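# Chapter 4: Looking After the Fingers

When I started teaching this course I gave the gripper fingers half a page, somewhere near the back, after calibration and before the chapter on file naming. Then I spent a January going through recordings from Gratholm with Larysa Yurchenko, and the half page turned into a chapter (Larysa would tell you it should have been two).

We were trying to figure out why one batch of grasps looked so much sloppier than the others. Same tool, same tabletop, same written procedure. We checked the camera mount, we checked the time stamps, we argued about lighting for most of an afternoon. Larysa finally went and looked at the log for the finger pads, and there wasn't one! People had been replacing pads whenever they felt like it, with whatever adhesive sheet was in the drawer, and no record of any of it. We could never prove the pads were to blame. That still bugs me, and it's why I'm so fussy about this now.

So this chapter is about the standards side of a hand-held gripper: what you inspect, what you write down, and who gets to say the tool is fit to use. You don't need any math for it. You do need a decent lamp and some patience.

## 4.1 What counts as wear

Let's get our words straight first, because "it looks kind of beat up" is no use to the next shift. I borrow my terms from the Nornholm lab handbook, which Shufen Yan wrote and which I've been stealing from ever since. She sorts finger condition like this:

- **Cosmetic wear.** Scuffs and rubbed spots on the outside of a finger, away from anything that touches an object. Write it down and keep going.
- **Contact wear.** Anything on the inward-facing side, such as a frayed pad, a lifted edge or old glue creeping over the corner. Write it down, tell the shift lead, and let the lead decide.
- **Structural wear.** Cracks, a loose screw, an insert that turns in its hole. Stop. The tool goes in the red bin.

The middle group is where students get into trouble, and I get it, the line is blurry. A pad with a ragged edge may grip just fine. But a pad that's ragged today will probably be more ragged next week, and if your log says "OK" both times, you've thrown away the one piece of information you had.

Inspect with the fingers open and nothing between them, over a plain pale surface. Look down both fingers from the tool's own camera as well as with your own eyes, and take more than one view, as a mark that's easy to see from one angle can fade into the finger from another.

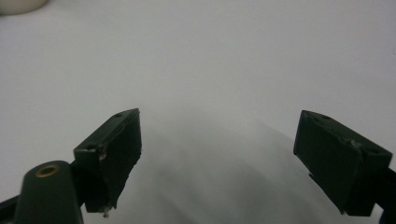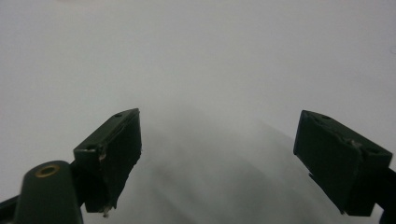 *Figures 4.1 and 4.2. Fingers open over a pale surface. Start with the left finger in both: the whitish patch, the uneven pad edge, and the little scrap at the tip.*

## 4.2 Writing the entry

Now, how would you log a pair of fingers like that? My first-year students nearly always write "left finger dirty." Please don't! Whitish stuff on a finger could be tape, glue or worn material, and you can't settle that by squinting at a picture. Write what you see ("whitish patch, left finger, near pad") and leave the cause blank until you've had the tool in your hands.

A good entry under the Nornholm rules has the finger, the place on the finger, the wear group, and your initials. I add a line for what was done about it, even if the answer is "nothing." Here's one from my own notebook:

> Left, pad, lower edge frayed. Contact. Scrap at tip, not pulled. Shift lead told. No change made.

"Not pulled" matters. If you see a loose bit hanging off a finger, your hand will want to pick at it. Leave it alone until the entry is written, and if the lead says to trim it, trim it with scissors and log that too. Shufen caught me peeling one once and made me redo the whole inspection, which was fair.

## 4.3 How often?

Combridge checks every 400 grasps. Heinonen checks at the start and end of each session and doesn't count grasps at all. I've worked under both rules and I lean toward the second one, mostly because tired people lose count. Whichever you choose, put it in the written procedure before the first recording, and don't change it partway through a batch.

Pads get replaced in pairs, always. A fresh pad facing an old one gives you two different surfaces on the same object, and you'll be explaining that in a footnote for years. We'll work through a full pad change, with the adhesive cure times, in Section 4.4.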